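Stock Control and Small Stores
Unit 4 handout: Sorting, binning and counting small items

Read this before the session on 19th September. Bring your copy of the Kotian case sheet, as we will work from it in the second hour.

1. What this unit covers

Unit 3 dealt with pallets and full cases. This unit is about what happens after a case has been opened and the contents have to be kept as single items: sachets, screws in bags, seed packets, spare fuses, sample packs. Small items cause most of the errors in a small store, even where they make up very little of the value held.

2. Terms

Bin: any open container with a fixed place and one job. A bin may be a tray, a tub or a section of a drawer.
Line: one kind of item, with its own code.
Mixed bin: a bin holding more than one line. Sometimes allowed, see section 4.
Pick: taking items from a bin to fill an order.
Put-away: placing incoming items into their bin.
Free bin: a bin with no line given to it at present. It keeps its place and its number.

3. Fixed and floating places

In a fixed system each line has its own bin and stays there. Staff learn the layout quickly and can work without looking things up. The cost is space, as a bin stays reserved when its line has run out.

In a floating system, incoming stock goes into any free bin and the record says where it is. This uses space well but depends wholly on the record. If someone puts a handful of packets in the wrong bin and tells no one, the stock is lost for practical purposes until the next full count.

Most small stores end up with a mixture. The Talley stockroom, which we looked at in Unit 2, has 183 lines. The 37 that sell fastest have fixed bins near the packing bench and everything else floats on the back shelves.

4. Mixed bins

The usual rule is one line to a bin. It can be relaxed where two lines cannot be mistaken for each other by size or shape. It should not be relaxed for lines that differ only in a printed code, a date or a strength. In the Pirkier exercise you will find two lines of sachets kept together for this reason: "they are both small". Write down what you would do instead.

5. Setting out a sorting bench

Keep the unsorted items in front and the bins behind or to the side. Bins should stay in the same order every time - left to right by code is enough. Leave at least one free bin for anything that cannot be identified, and clear it at the end of each shift.

Bins of different colours help if the colours mean something. If they were simply bought at different times, label them clearly and ignore the colour.

6. Counting

For lines under 2,000 pieces, count by hand in tens. Above that, weigh a known sample and work from the weight, but check the packets are all of one kind first. The Esum method, covered in your reading, counts a few lines every day so that the whole store is covered every 14 days. A full yearly count is still needed, normally in January.

7. For the seminar

Using the Kotian sheet, decide which lines should have fixed bins. Give your reasons in a sentence or two for each. Then mark any pair of lines that should never be placed side by side.
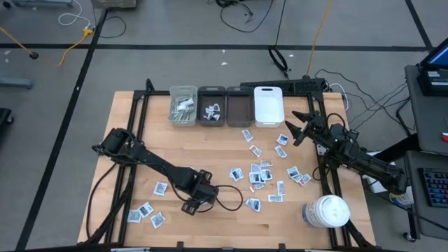 Fig. 1. Small packets and a row of bins on a wooden table.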